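Household Handling Rules, working meeting, February
Minutes taken by me, so blame me for the spelling
At the table: Arūnas Kļaviņa (in the chair), Gediminas Paulauskas, the two people from Presau, three from Soreck, and me. Verier sent comments by email. We started at 9:40 because the door code had changed and I was the one who had it.

Last meeting's minutes were fine apart from item 4, where I'd written "may" and everyone remembered agreeing on "must." Fixed now.
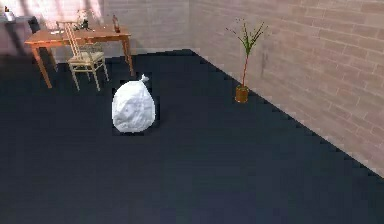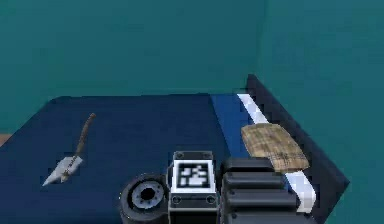
Does a task that passes in simulation still need a supervised run on the real arm?

Every task gets a supervised run on the real arm before anyone leaves it alone, however well it did in simulation. The simulated pass only decides whether you're allowed to book the arm.

1. Where a test may start
Gediminas wants the start position written down for every run, with the gripper open or closed noted next to it. Presau already does this and thought we all did (we don't!). Agreed, and the start position goes on the same sheet as the object list, so people don't have to open a second file to find it.

2. Pointed and sharp things
This took up most of the morning. The draft said tools with a point had to be laid flat and kept clear of everything else before the arm moves. Soreck asked what "clear" means, which is fair, and we went round it for a good while. Arūnas suggested a hand's width, somebody asked whose hand, and we ended up with "at least one gripper width on all sides." A garden trowel counts as pointed. A butter knife was argued over and then counted too. Handing a pointed tool to a person is out of this version completely – I was glad about that, I never liked the paragraph we had.

3. Soft and lumpy things
Trash bags, mostly. Verier's email says a bag shouldn't be lifted over a table that has anything breakable on it, and we took that sentence almost word for word. Their other suggestion, a weight limit per bag, we left open. Presau's gripper and Soreck's gripper are so different that one number would be silly for one of them. Both will send me their own limits and I'll put them in the annex.

4. How many runs
Priedītis, our shared run log, now holds 702 entries, and Gediminas had gone through them before the meeting (thank you, that can't have been a fun evening). Over 400 of them have no reason filled in for why the run was stopped. So the reason box becomes required, with a short pick list and a free text line under it. "Operator stopped it" isn't a reason any more, you have to say what you were worried about.

We kept six clean runs in a row as the bar for moving a task on from simulation. Soreck would have liked more. If the scene changes, even if it's only a chair that's been moved, the count goes back to zero. I asked whether lighting counts as a scene change and Arūnas said to treat it as one until we know better.

5. Stop button
Whoever is supervising stands where they can reach the button without walking round the arm. It was in the old text but buried on page 2 under cabling, and I've moved it to the first page. No discussion, everybody nodded and went for coffee.

6. Anything else
Presau asked if the rules can be printed on one side of a sheet for the wall. I'll try, but item 2 is going to need a smaller font. Gediminas is redoing the pick list and would like your stop reasons by email, as messy as you like.

To do: me, annex and wall sheet. Gediminas, pick list. Soreck and Presau, bag limits. Arūnas writes back to Verier.

Finished at 12:15. Next meeting is at Soreck's place, same start time, and they promise the door will be open.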